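Contra el solo obligatorio

9 de enero de 2026

Salí del concierto del cuarteto de Khadija Mansour con una irritación que no se me ha pasado. No por ella, que toca el contrabajo como quien te cuenta algo al oído. Por la costumbre. Tema, solo de saxo, aplauso. Solo de piano, aplauso. Solo de contrabajo —la gente aprovecha para pedir otra cerveza—, aplauso. Cuatro compases con la batería, tema otra vez, fin. Siguiente pieza y vuelta a lo mismo.

Y así toda la noche. Con composiciones buenísimas, además.

Digo yo que ya va siendo hora de discutirlo. El turno de solos se ha convertido en un trámite, una cosa que se hace por educación entre músicos. Hoy por ti, mañana por mí. En un local pequeño, con un grupo que ensaya una vez antes de subir, lo entiendo. En un grupo que lleva 6 años junto no lo entiendo tanto.

La pieza que abría el segundo pase, "Ukon", empieza con el contrabajo repitiendo una figura torcida, el piano entra tarde, parece que se va a caer todo. Precioso. Yo estaba inclinado hacia delante como un crío. Y entonces llega el saxo, se planta en el centro, y a correr. Coros y coros. La figura torcida desaparece, el bajo pasa a caminar, y lo que era una composición rara y frágil se vuelve acompañamiento. 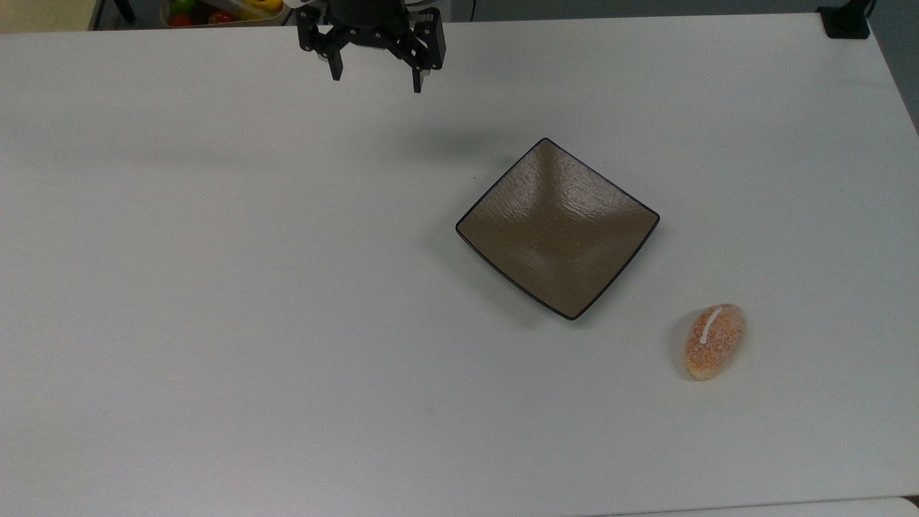
Me van a decir que el jazz es eso. Que sin improvisación no hay nada. De acuerdo, pero improvisar y hacer un solo no son sinónimos. Se puede improvisar debajo de otro, detrás, entre dos notas ajenas. Se puede improvisar callándose. El baterista de esa noche, sin ir más lejos, improvisó durante todo el concierto, y lo mejor lo hizo cuando casi nadie lo miraba.

También me dirán que al público le gusta. No sé. Al público le gusta aplaudir, y le hemos enseñado dónde. He visto gente aplaudir un solo flojo por puro reflejo, tapando las primeras notas del siguiente músico, que era lo que valía la pena oir. Yo mismo lo hago. Aplaudo tarde, mal, por no quedar como un rancio.

El disco de Timo Görtz, "Hukell", va por otro camino y por eso lo pongo tanto estos días. Dura 47 minutos y apenas hay un momento en que puedas decir: ahora le toca a éste. Los clarinetes se cruzan, la trompeta asoma y se retira, el piano deja una frase a medias y la acaba el vibráfono. La segunda pista me costó. La apagué dos veces, lo confieso. A la tercera la dejé correr mientras fregaba y ahí entró.

No todo en ese disco funciona, ojo. El tramo final se alarga, y hay un pasaje de soplidos y llaves que a mi me suena a ejercicio de conservatorio. Una banda sin solistas también puede esconderse detrás de la textura, y hay mucho músico escondido por ahí. Un buen solo da la cara. Eso lo reconozco sin problema.

Pero entre esconderse y fichar hay bastante sitio.

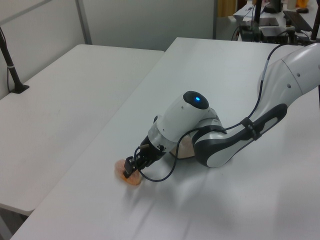
Lo que pido es poco. Que haya un solo cuando la pieza lo necesite. Uno, a lo mejor. O ninguno. Que una noche el pianista no tenga su momento y no pase nada, que ya lo tendrá. Que las composiciones duren lo que duran: tres minutos si son tres minutos. Hay temas que son una miniatura y los estiramos hasta los doce porque hay que llenar el pase.

Aquí los locales tienen parte de culpa. En el Pistley contratan dos pases completos y el grupo llega con material para uno y medio. ¿Qué haces? Solos. El programador quiere barra, la barra quiere tiempo, y el contrabajista acaba haciendo coros que ni él tenía ganas de hacer. Yo pagaría lo mismo por 51 minutos seguidos y a casa. Igual soy el único. En la sala éramos 30 y varios se fueron en el descanso, así que tampoco parece que alargar esté dando grandes resultados.

Mansour vuelve en abril, con el mismo cuarteto. Iré, claro. El bis de la otra noche fue una balada cortísima, sin solos, el tema una vez y media y un acorde que se quedó ahí colgado. El saxo tocó bajito, casi sin aire, pegado al contrabajo. Nadie supo cuándo aplaudir. Quiero un concierto entero así.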